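Tavia plain white cloth, single or bundle

Item 547. In stock. Sold singly or in the bundle, see below.

Quick page for now, proper one coming when Sanne has had a minute. Lots of you asking for the plain white again so getting it up before the weekend rush.

What it is: the plain white one. No print, no stripe, no logo. Goes with anything, folds up small, lives in a drawer untill you want it. Same supplier as before, same price as before.

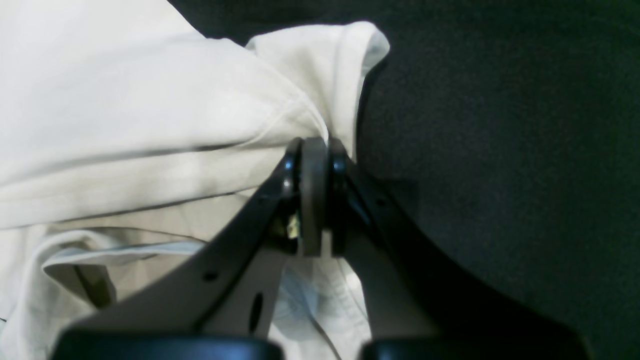
Tavia in white, bunched up.

Good for
Drying up, covering dough, lining a bread basket, wiping down, wrapping a loaf to take round to somebody. One customer uses hers under the chopping board to stop it sliding. Fine by us.

Not so good for
Hot pans. Please use a proper oven glove. Also not a floor cloth, well it can be, but only once.

Sizes
Small and large. Large is the one most people want. If you had the old Denisia cloths, the small is near enough the same and will sit in the same drawer with them. Measurements are on the packing slip, will add them here when I've got one in front of me.

Colour
White only. Whites do vary a bit between batches, and screens vary even more, so if you're matching to a set you've already got, order one first and see. The Chang range is the one to go for if you want grey or blue. Different page, link in the menu. 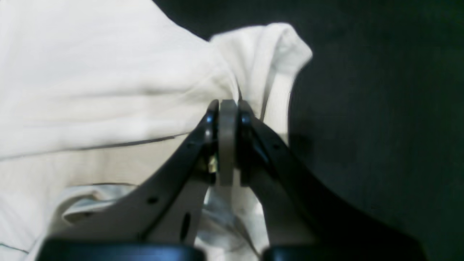

White cloth against dark grey. Stitched lines showing on the left.

Washing
Wash before first use. With other whites, normal powder, no softener (makes cloths slide the water about instead of soaking it up). Line dry if you can. Tumble on low if you can't. Iron if you're that sort of person, I'm not. Tea stains: soak overnight in a bowl with a spoon of bicarb, then wash as usual. Beetroot: good luck.

Expect some creasing out of the bag. They're packed folded and flat and will have lines across them, first wash sorts most of it.

Bundle
Large bundle is 21 cloths, meant for cafes, village halls, holiday lets and so on. Comes tied with tape, not boxed. We had 44 bundles in at the start of July and they are going quicker than the singles, so if you need them for the summer don't hang about. No mixing sizes in a bundle sorry, the packing bench can't cope.

Goes with
Vulgate peg rail, item 213. Screws to the wall, cloths hang off it by a corner or over the peg. Screws are in the bag, wall plugs aren't.

Delivery
Usual rates, see the delivery page. Singles go as a large letter and fit through the door. Bundles go by courier and need somebody in, or a safe place written in the notes box at checkout. Please do fill in the notes box.

Returns
Unused and unwashed, in the bag it came in, with the slip. If there's a fault with the stitching send us a photo first and don't bother posting it back, we'll just send another one.

Questions
Email is best, ask for Sanne Meijer. Phone is on in the mornings but if we're packing we wont hear it, leave a message with your order number and which size you had.

Page updated July 2025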